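## 4. Pairing the Fukix Band with the Findcombe App

This section explains how to connect a Fukix activity band to a phone and how to set the daily goals that appear on the Findcombe home page. Complete Section 3 (Charging) before you begin. The band must show a charge of at least 80 percent before it is paired for the first time.

### 4.1 Before you start

- The phone must have Bluetooth turned on.
- The Findcombe app must be version 2 or later. Earlier versions do not list the band.
- Any band previously linked to the account must be removed under **Settings > Devices > Remove**.

**Note:** An account supports one active band at a time. Records from a removed band are kept and remain visible under **History**.

### 4.2 Pairing the band

1. Open the Findcombe app and sign in.
2. Tap the **Devices** tab, then tap **Add a band**.
3. Press and hold the side button on the band until the display shows a four-digit code.
4. Select the band from the list on the phone. The name in the list begins with "Fukix" and ends with the last four characters of the serial number.
5. Enter the code and tap **Confirm**.
6. Keep the band next to the phone until the message **Pairing complete** appears on both displays.

If error 632 appears, the code has expired. Tap **Cancel** and repeat the procedure from step 3.

**Caution:** Do not close the app or restart the phone while the band is updating. An interrupted update may require a full reset, as described in Section 9, and a reset erases any records that have not been copied to the account.

### 4.3 Entering personal details

1. Tap **Profile**, then tap **Edit**.
2. Enter your date of birth, height, and weight.
3. Select the wrist on which the band will be worn.
4. Tap **Save**.

These details are used to estimate calories and walking distance. They are not displayed to other users unless sharing has been turned on in Section 6. A field may be left blank, in which case the app applies a standard value and marks the resulting totals with an asterisk.

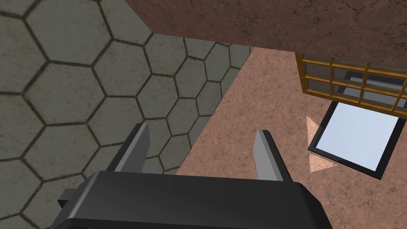 ### 4.4 Setting daily goals

1. On the home page, tap **Goals**.
2. Choose **Steps**, **Active minutes**, or **Calories**.
3. Use the plus and minus keys to change the value, or tap the number to type it. A calorie goal of 2187, for example, must be typed directly, as the keys move in steps of 50.
4. Tap **Apply**. The new goal takes effect at midnight.

To use the new goal on the same day, select **Apply today** in place of **Apply**. The progress ring is then redrawn against the new value.

### 4.5 Linking a partner service

Activity totals can be sent to Jaramillo or Estetti. Only daily totals are sent. Individual workouts remain in the Findcombe app.

1. Tap **Settings > Partner services**.
2. Select the service and sign in with the user name and password for that service.
3. Review the list of permissions and clear any item that should not be shared.
4. Tap **Allow**.

**Note:** Estetti accounts opened before October must be confirmed by email before they can be linked. The confirmation message may be delivered to the junk folder.

To stop sharing, return to **Partner services** and tap **Unlink**. Totals already sent must be deleted through the partner service.

Section revised 13 June 2020.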